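4.2 Finger alignment at the door station

The Skilia cell has one job, laundry, and most of its upkeep comes down to the door. We clear the floor by the washer, then check that both fingers of the right hand open evenly before any cloth is touched.

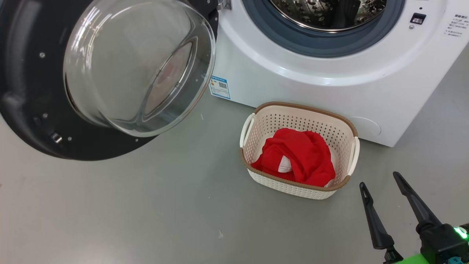 Figure 3. Right gripper, open washer door and basket.

Finger screws are torqued every 290 cycles, a figure chosen after cycle 291 went badly. Holding the door takes the left arm - a dull assignment, and the one that bends fingers.

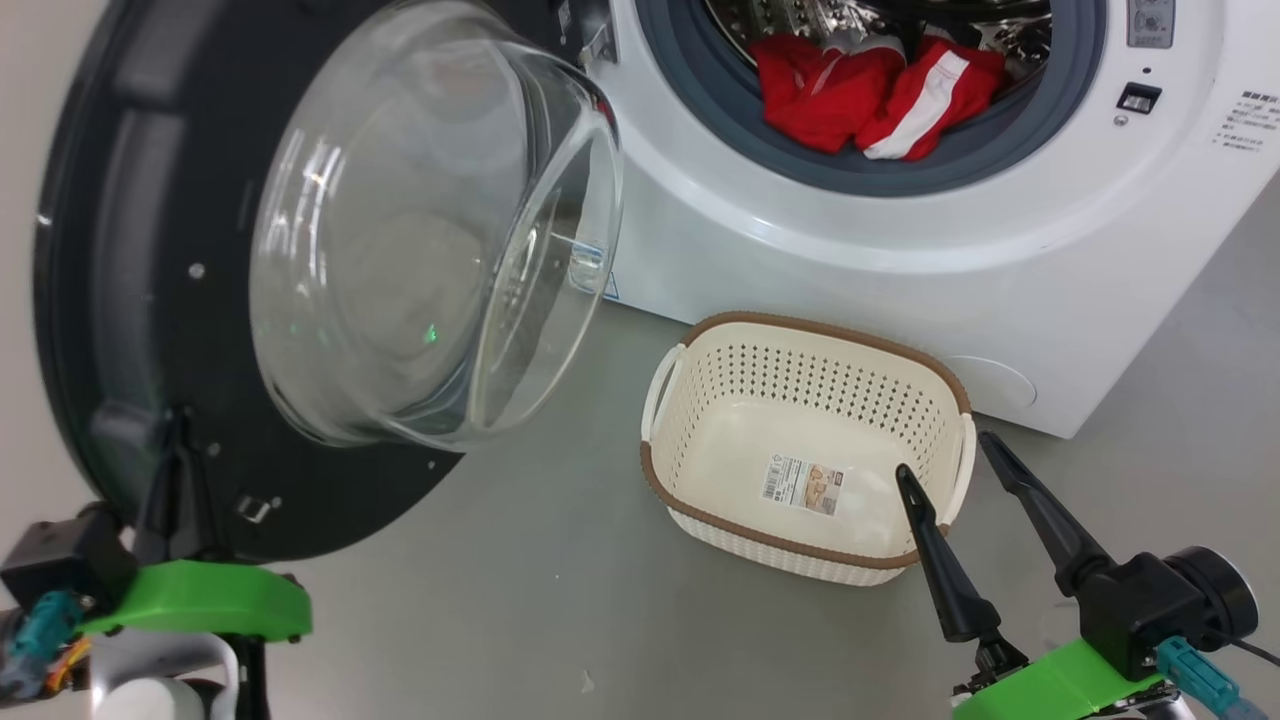 Lakmal Jayawardena objected in review that a bent finger should be replaced and never straightened, whatever the budget says. We now replace them.

Approach angle is reset from the wrist view, with the tip brought to the rim at 5 mm/s.
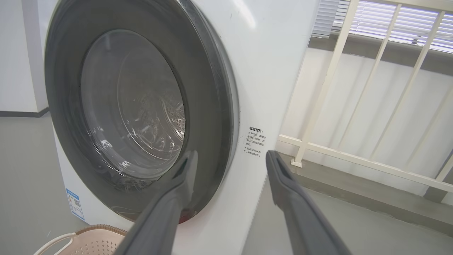

Faster settings saved 2 seconds per load and cost us a morning in May. The wrist camera mount is then retightened and the offset written to the Steremora log, by hand, in pencil. 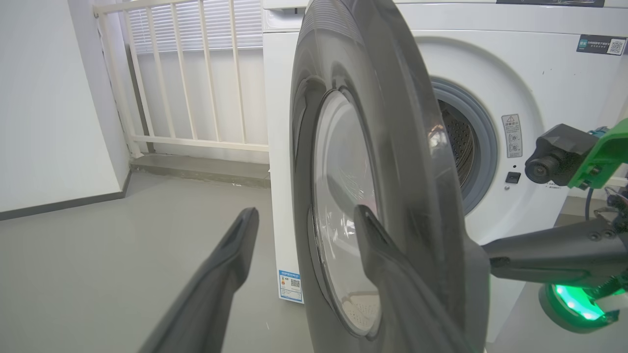

4.3 Cable wear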